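Prirnstead library to lend board games from April

Board games and jigsaws can be borrowed from Prirnstead library from April, under a scheme that has been running at the Hemness branch since last autumn.

The Prirnstead collection will open with 74 titles, most of them donated by residents during a collection in the winter. The rest were bought with a grant from the Barrientos Trust, a local charity that pays for equipment in libraries and village halls.

Anyone with a full library card will be able to take out two games at a time for three weeks. There is no charge for borrowing, and loans can be renewed once unless another reader has placed a reservation. Children under 16 will need a parent or guardian to sign for the first loan.

The games will be kept on the ground floor, in the bay next to large print that used to hold the music CDs. The CDs have been moved upstairs and can still be borrowed. Staff said the change had been planned for some time, as fewer discs are taken out each year and the bay is close to the main desk.

Hemness lent out nearly 61 per cent of its games in the first month, and a few of the family titles have had a waiting list ever since. The most borrowed item there is Skuratano, a tile-laying game for two to five players that takes under an hour. Prirnstead will have two copies of it.
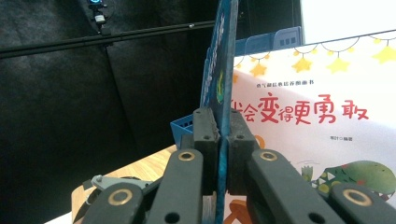
Each box will be checked when it comes back. The library has typed up a contents card for every title, which is taped inside the lid, and borrowers are asked to go through it before they return the game. A lost counter or die will not lead to a fine. If a missing part makes a game unplayable, the library may ask for a contribution of up to £8 towards a replacement.

Spare parts from games that are too incomplete to lend will be kept in a drawer at the desk. Readers who are short of a pawn or a set of dice at home can ask for one.

Jigsaws will be handled slightly differently. They will be stored in cloth bags with a copy of the picture attached, as the cardboard boxes at Hemness split at the corners after a few loans. Puzzles known to have a piece missing will carry a yellow label saying so and can be kept for six weeks instead of three.

The library is also starting a games evening on the first floor, to be held once a fortnight from 6pm to 8pm. It will be open to adults and to children who come with an adult. Tea and coffee will be on sale at the usual price, and there is no need to book. The lift will be in use, and the side entrance on Mill Lane will stay open until the session ends. The front doors will close at the normal time.

Games can be reserved through the online catalogue or at the desk. Titles held at Hemness can be sent to Prirnstead on the weekly van, and the other way round, although the largest boxes will not be moved between branches. These are marked "this branch only" in the catalogue.

The library will go on taking donations after the launch. Games should be clean and as complete as possible, and can be handed in at the desk whenever the building is staffed. Electronic games, anything that needs batteries and playing cards without a box cannot be accepted. Donors are asked not to leave items in the book return, where several boxes were crushed during the winter collection.

The scheme will be reviewed after a year. If it is well used, the library hopes to add a smaller shelf of games in other languages and a set with large print and raised markings for readers with poor sight.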